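Section 4. Before you record: house rules for the handheld grippers

I wrote this section after running the Catireck kit in our shared room at Luranby for most of a year, so take it as the stuff I wish had been on page one. The wiring and charging steps are in Section 3. What follows is how we expect everybody to set up and behave once the grippers are in their hands.

4.1 Getting ready

1. Push your sleeves up past the wrist. Loose cuffs love to drift in front of the marker cubes, and then you lose tracking right when the jaws close.

2. Wipe the faces of each cube with a dry cloth. No spray, please! We ruined a set of prints that way and had to wait until November for new ones.

3. Switch on both grippers and wait for the green light. If you get a blinking light, go back to 3.4 and pair again.

4. Open and close each gripper all the way five times. You're feeling for grit or a sticky trigger. If one side feels stiffer than the other, swap it out and put a tag on it (the tags are in the Pirnus box, under the spare pads).

5. Check free space on the recorder. A full session needs 98 GB on our settings, and I like to start with 256 free so I'm not watching the number all afternoon.

Note: Firmware 538 and later saves the left and right streams under one session name. On anything older you have to match them up by hand, and I really don't recommend it.

4.2 Floor and cables

Most of our near misses have been feet and cables. You're looking down at your hands and you stop thinking about what's behind you, so walk the area once before you pick anything up.

6. Find every cable on the floor and decide whether it can be unplugged, moved to the wall or taped down. Do the thin white ones too, they vanish on a pale floor.

7. Tell the other people in the room you're starting. A simple "recording" is fine.

CAUTION: Never step backward with both grippers in use. Stop, lower them, turn your head, then move.

4.3 Working low

Picking up cloth from the floor is the task people rush the most.
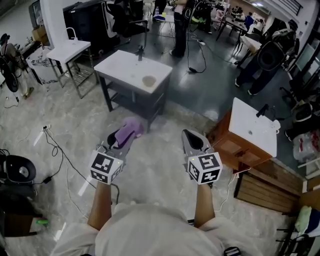
8. Bring the tips in slowly and keep the cubes facing up as much as your wrists allow. Bend at the knees if you can – my back has opinions about this one.

9. Let one gripper take the cloth first, then bring in the other. If you grab with both at once you tend to get a knot, and the Sekiguchi checker will flag the clip anyway.

10. If you drop something, leave it in the recording and carry on. Mark it as a miss afterward. Please don't trim it out.

11. Take a break after 47 clips, even if you feel fine. Set the grippers down on a table, jaws closed, never on the floor.

CAUTION: Keep fingers clear of the jaws when handing a gripper to somebody else. Power it off first.

Section 5 covers uploading and naming.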